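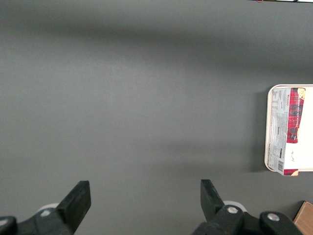

Page last modified: January 2023

Figure 3. A matt grey tabletop under overhead light, with soft darker bands of shadow across it.

3.2 Glare, shade and the choice of reading tables

We had not expected, when we began talking to readers at the Stenby and Plilley branch libraries, that so much of the talk would be about the tables. People came to tell us about opening hours and large-print novels, and they did (at length, and very kindly), but again and again they drifted back to the light. At Stenby the old tables have a high polish, and on a bright December morning a reader facing the windows gets the glare full in the eyes. Several had taken to laying a newspaper under their book, which we thought a rather sensible remedy.

Plilley changed to a dull finish two years before our visits, and complaints there were of a gentler sort. A plain grey top still shows shadow, as in Figure 3, but readers told us they hardly minded a soft band of shade beside the page. What they did mind was a lamp that could not be moved. Of the 200 comment cards we collected across both branches, 20 asked for exactly that, and we return to them in Section 4.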